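Used Car Parts Exchange in Nomedstead Opens Again in Larger Hall

Sun 12 September

The used car parts exchange in Nomedstead has opened its doors again after a summer break of several weeks. It is now in the former feed store on the Dradarwood road, next to the weighing station, and it has almost double the floor of the old place behind the fire house. The first morning was busy. Before the opening hour there was already a line of people reaching to the gate, many of them with a part under the arm which they wanted to bring in, and others with only a piece of paper with a part number.

The exchange exists for 13 years. It began as a table at the spring market, where owners of older cars could leave the small parts that they did not need any more and take home others. Later it moved to a garage with two bays, and then to the place behind the fire house, which was dry but very narrow. In the last winter it was not possible to pass through the middle aisle with a bumper in the hands, and visitors had to wait outside until the others had finished.

The building on the Dradarwood road belongs to Ó Ceallaigh, the family firm that sold animal feed there until the store was closed. The firm has given a rental contract for five years, with the first months at a reduced price. In return the exchange has painted the doors and repaired the gutter on the north side. The loading dock stays in common use, and on the days when Ó Ceallaigh receives a truck, visitors are asked to use the smaller gate.

Inside, the parts are now divided by the place where they sit on a car. Wheel parts and outside trim come first, close to the entrance, as these are the things that people ask for most. Lamps and glass are along the back wall. Seats, carpets and door panels are in a separate room, where the air is drier. Engine parts are kept at the far end near the sink, and everything that can still lose oil must stand in a tray. 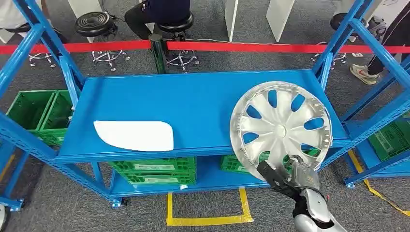
Outside trim: a silver hubcap with curved spokes and a white plastic panel on a blue metal shelf.

For wheel covers the demand has grown again. In the last full year the exchange gave out 1134 of them, compared with 1093 in the year before. Most were single pieces. An owner loses one cover on a bad road, and the dealer offers only the full set of four, or does not offer it any more at all. A single cover at the exchange costs four dollars, and a set of the same model costs twelve. If a visitor brings in a cover in good condition, he can take another one without payment.

Not every part is accepted. The exchange does not take airbags, seat belts, brake pads, brake hoses or child seats, also not when they are new and in the package. Tires are refused too, and so are batteries, which can be left at the county yard on any working day. A part with a broken clip can be given if the clip is included in a small bag. Parts without any number on the back are accepted, but they go first to the sorting table, and there they can wait for quite a long time before a model is found for them.

This question of part numbers was the biggest problem in the old place. Many plastic trim pieces look the same when they are away from the car, and the left side and the right side are easily confused. The exchange has therefore begun to use Flandent, a card system that was first made for farm machine parts in the region. Each piece receives a paper card with the make, the model years, the side of the car and the color. A second card with the same number stays in a drawer at the desk. If the part goes out, the two cards are put together and kept until the end of the year.

At this moment there are 178 drawers in use. Some of them are nearly empty, for example the one for roof racks. Others, like the drawer for mirror covers, are too full and will be divided during the fall. There is also a computer list, but it contains only the wheel parts and the lamps. The rest will be entered step by step in the evenings, and until that work is ready, a visitor who wants to know if a part is there must come to the desk or call by telephone in the afternoon.

Cleaning has received a place of its own as well. In the old building the parts were washed outside in a plastic tub, and when there was frost this could not be done. Now there is a long sink with warm water, a drying rack and a bench with good light. Visitors may use them for 20 minutes at a time, if the part was taken from the exchange on the same day. Own parts from home can be cleaned on the last Friday of the month. Brushes and cloths are provided, but gloves should be brought along, especially by persons who have sensitive skin.
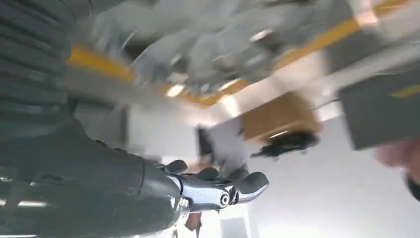 The first evening class of the season will also deal with cleaning and protecting of parts, and it will be held at the new bench. It takes two hours and costs six dollars, with coffee. The first hour is for metal and for painted surfaces, where the right order is plain water, mild soap, plain water again and then a dry cloth. The second hour is for rubber and for soft covers, and here the shape matters more than many owners think. A bellows sleeve with narrow folds lying close together, like the black one in the photo, holds sand deep between the folds, and it must be opened a little with the fingers and brushed one fold after another. Who only wipes over the outside will leave the sand where it is. The same is true for the boots on a steering rack or on a drive shaft, and for these the class will also show how to find a small crack before it becomes a large one.

Two more classes are planned before the end of the year. One is about headlamps that have become yellow, and participants can bring one lamp from their own car. The other is about the repair of plastic trim with a warm iron and a thin metal net, a method that needs some patience and also an open window. For both classes the number of places is small, and a name must be written on the sheet at the desk. It is not possible to reserve by telephone.

The reactions on the first morning were mostly friendly. Many visitors liked the wide aisles and the flat floor, which makes it easier to come with a cart. There were complaints about the parking. The lot in front has space for a few cars only, and the shoulder of the Dradarwood road is soft after rain. The exchange asks visitors to use the field behind the weighing station, from where a gravel path leads to the side door. A sign will be put up for this. The path has no light yet, so in the dark months it would be good to carry a flashlight.

Another complaint was about the opening hours. The old place was open on two evenings, and the new one is open on one evening only. The reason is the heating, which in such a high building is expensive. If the costs of the first winter stay lower than expected, the second evening will come back in spring. Until then, parts can be left at any time in the covered box near the small gate, with a note about the car they come from. Heavy parts should please not be put in the box, because the bottom is made of thin wood.

For people without a car, or with a car that does not run at this time, the bus from Dradarwood stops at the weighing station. The last bus back leaves before the evening closing hour. Persons who come by bus may ask at the desk to be helped first, so that they do not miss it. Long pieces such as side strips are allowed on the bus if they are wrapped at both ends.

The exchange looks now especially for some parts which are missing on the shelves. Wanted are wheel covers for small sedans in the 14-inch size, fuel doors in any color, window cranks, sun visors for pickup trucks, and the small rubber feet under the hood. Complete door panels are not needed before the winter, as the dry room is already full. Who has a larger quantity, for example from a garage that is closing, should call before bringing it.

In December the exchange will hold its yearly sale, for the first time in the new hall. All parts that have been on the shelves for more than three years will be sold for one dollar each, and what is left after the sale goes to the scrap dealer. The exact day depends on the delivery plan of Ó Ceallaigh and will be posted on the door of the hall and in the library of Nomedstead.

Opening hours are Tuesday from 4 to 8 in the evening and Saturday from 9 to 1. Payment is in cash or by check.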